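Projektbericht: Ordnungssystem für Kleinteile im Abstellraum
Bearbeitung: Pak-hei Chou, Projektkurs Lernura, Januar
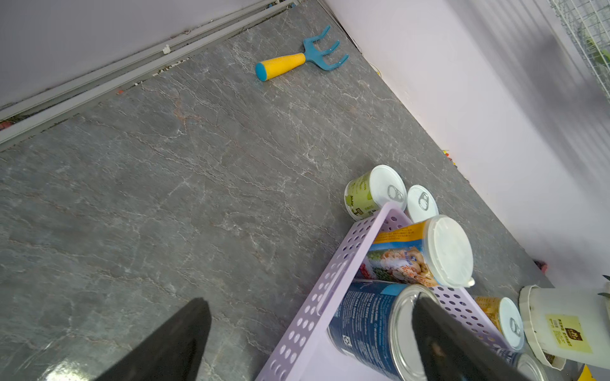

1 Ausgangslage
Der Abstellraum am Standort Uredgate wird von mehreren Kursgruppen genutzt. Handgeräte, Dosen und Kleinteile lagen zu Projektbeginn ohne feste Zuordnung am Boden. Untersucht wurde, ob ein gelochter Kunststoffkorb als Sammelbehälter ausreicht.

2 Vorgehen
Erfasst wurden 31 Gegenstände in drei Gruppen: Gartenhandgeräte, Konserven mit Ringpull-Deckel, Kleinteile. Das Einräumen wurde in 30 Durchgängen gestoppt, zunächst ohne, dann mit festgelegter Reihenfolge (Dosen zuerst, stehend; Handgeräte zuletzt).

3 Ergebnisse
Die Gesamtzeit aller Durchgänge betrug 1691 Sekunden, davon entfielen 420 Sekunden auf das Aufsammeln von Kleinteilen entlang der Wand. Handgrubber verhaken sich mit den Zinken in der Lochung, wenn sie schräg eingelegt werden. Kleinteile unterhalb des Lochdurchmessers fallen durch und benötigen einen geschlossenen Einsatz.

4 Offene Punkte
Die Beschriftung der Körbe fehlt noch. Der Einsatz für Kleinteile wird im zweiten Projektabschnitt gebaut.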